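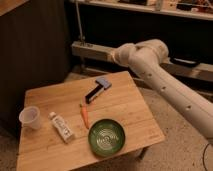 Best way to clean and look after a bamboo style table that gets used for everything?

Asked by Nurhan Akbulut

We moved to Deltstead in September and the apartment came with a small square table in the kitchen. The top is made of narrow light-brown strips joined side by side. The landlord says bamboo, my brother says it's ordinary butcher block. We eat at it, I cut vegetables next to it and sometimes on it, and my daughter does her school projects there, so it can have a carrot, a tube of something and a plastic cup on it all at the same time.

Three things I want to know.

1. What do I clean it with every day? I have been using dish soap and a sponge with a handle and the surface is starting to feel rough.

2. There are a few darker scuffs that don't wipe off. Sand them or leave them?

3. Is it safe to keep putting food straight on it if glue and hand cream and so on have been on the same surface?

I have a tin of Clellow board oil left over from a cutting board. I don't know if it can be used on a table. The lease says I have to leave the furniture as I found it, so I don't want to do anything I can't undo.

2 answers

Answer from Liviu Vlad
Member, 824 posts

The rough feeling is raised grain. It comes from water sitting in the surface. Dish soap is fine but you are probably using too much water with it. Wring the sponge out until it doesn't drip, wipe along the strips and not across them, then dry with a towel right away. Don't leave a wet sponge lying on the table. Same goes for cups that have been rinsed and put down wet.

Don't use the scouring side of anything. If your handle sponge is the eraser type (the stiff foam kind), keep it for the sink. Those are a very fine abrasive and they will take the finish off in the spot you rub most.

For the scuffs, first find out if there is a finish on the table. Put a drop of water somewhere near the edge and wait a few minutes. If it stays as a bead, there is varnish or lacquer and the oil will do nothing except sit on top and get sticky. If it soaks in and leaves a dark spot, the wood is bare or oiled and you can use your board oil on it. The dark spot will dry out.

If it is bare, go over the scuffs lightly with 320 grit paper, with the grain, by hand. Wipe off the dust, then oil the whole top and not only the part you sanded or you will get a pale patch. Leave it for 40 minutes and wipe off everything that hasn't soaked in. Do it in the evening so nobody needs the table.

If it is varnished, leave the scuffs alone. Since you are renting, take a picture of the top now and send it to the landlord with a note saying how it looks.
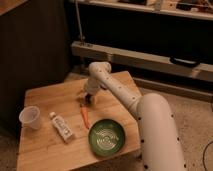

On food. I wouldn't put anything you are going to eat directly on it, whatever the finish. A carrot you are going to peel anyway is no problem. Anything sliced goes in a bowl or on a board. Seams between the strips are where stuff collects and you can't scrub them properly without wetting the wood too much. We have a shallow bowl that lives on the table for this and the kids know that food goes in there.

Glue that has dried on: put a damp cloth over it for five minutes, then lift it with a plastic card. White school glue comes off easily. Super glue does not, and you should leave that one for someone who refinishes furniture. Hand cream and toothpaste just need a little soap. Toothpaste is slightly abrasive, so don't rub it around, pick up the blob first.

Bamboo or butcher block makes no difference for any of this. If you want to know, look at the end of a strip on the underside. Bamboo has small dark dots in the end, wood has rings or curved lines.

Comments on this answer

Nurhan Akbulut: Did the water test and it soaked in, so no varnish. Will try the oil. How often after that?

Liviu Vlad: Twice in the first month, then when it starts to look dry. For us that is every three or four months. The side by the window needs it sooner.

Zerrin Ağca: Hang up the rag or lay it flat outside to dry. Some of these oils heat up in a crumpled rag. Check the tin, plain mineral oil doesn't do it but the ones with linseed in them do.

Nurhan Akbulut: Tin says mineral oil and beeswax.

Answer from Aslı Bayram
Member, 40 posts

just get a wipe clean tablecloth. we had the same kind of table in our old place on Pistirberg and I oiled it once and it was greasy for a week, homework stuck to it. Tablecloth since then. Cut it a little bigger than the top and take it off at night so it can air.

Comments on this answer

Liviu Vlad: Greasy for a week means the extra wasn't wiped off. The tablecloth is OK if it does come off every night. If water gets under it and stays there you get black marks.

Viewed 3526 times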